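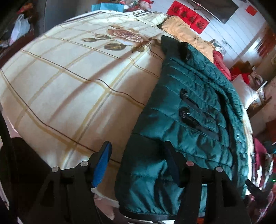
1/ Thread on teaching a robot to fold a puffer jacket. I've been doing demonstrations by hand since February and people keep asking what the work is like day to day, so I'm putting it in one place.

2/ The basic setup: I hold the gripper and do the chore myself. The camera on it records what the fingers see. Later a policy gets trained on those recordings and an arm tries the same chore at the Grotora bench. I'm only on the recording side.

3/ My task sheet for this batch has one line on it. "Jacket on bed, fold, leave on bed." That took me most of a morning to get consistent. A jacket that is easy with ten fingers is a different job when all you have is a pinch.

4/ Puffer fabric is slippery and full of air. If you grip the outside of a channel you get a bit of shell and it slides out. You have to push the finger down into the jacket first, then close. I now do that every time, even when I could get away without it.

5/ Hem first or collar first? We argued over this for a week. I start at the hem because there's a firm edge to find. Laiba Baloch, who does the same task on her shifts, starts at the collar. We were told to keep both styles but label them, so the trainer can split them up later.

6/ Zippers. Pocket pulls catch on things. If one catches I don't shake it loose, I back up along the path I came in on and open the fingers. A fast shake looks like noise in the recording and I don't want an arm learning it.

7/ Speed is the thing new people get wrong. They go at normal human speed and the video smears. I was told to move like I'm carrying a full cup. My folds come in under 60 seconds now and that's without hurrying.

8/ The bed is made up with a quilt, pillows, soft toys, the lot. We leave all of it. I used to clear the area before each take and got a note back asking me to stop. The arm is meant to work in bedrooms people sleep in, and a bare mattress doesn't help with that.

9/ The patterned quilt does help me, oddly. With a checked print I can see whether the jacket is straight by looking at the lines. Whether a model uses that too, I have no idea. I asked and got "maybe."
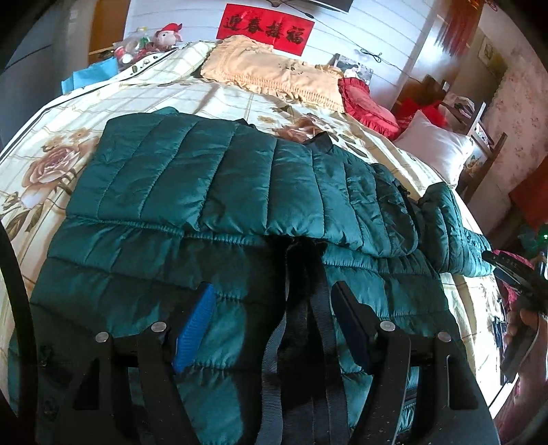 10/ A half-folded jacket is the hardest state. The upper part is over the lower part, it's all puffy rolls, and every edge looks like every other edge. If a take is going to fail it usually fails at this stage. The top layer creeps back while you're reaching for the next grip.

11/ What I do: press with one finger before I pinch. Flattening the roll a little tells me how many layers are under there. It costs a second or so. When I skip it I pick up one layer too few and the fold opens up again.

12/ Sleeves are their own problem. If one ends up hanging past the mattress I bring it back in before doing anything else. If it's still hanging when I start the next fold, its weight pulls everything to that side.

13/ Numbers, for those who asked. I have 237 accepted takes on jackets. The rejected ones aren't deleted. They go in a separate folder, and takes where I drop the fabric and recover are kept on purpose. Those are supposed to be useful. An arm that has only seen clean folds has nothing to copy when one goes wrong.

14/ I also did 2 weeks on remote control before this, driving an arm from a desk with a pair of Tovau handles. It's more tiring. There's a small delay and you can't feel the cloth at all. Holding the gripper myself, I can feel when the fabric starts to slip, and my hand corrects before I think about it.

15/ The plus side of remote control is that everything you record is something the arm can physically do. With the hand-held gripper I can twist my wrist into positions the arm can't reach. I got 2 takes sent back for exactly that.

16/ Wrist pain: yes. Switch hands if your task allows it, and take the breaks on the schedule even if you're in a good run. I ignored that in the first month and regretted it.

17/ Next on my list is a hooded sweatshirt, then fitted sheets. If anyone has recorded fitted sheets with a single gripper, tell me how you handled the corners. Replies are open.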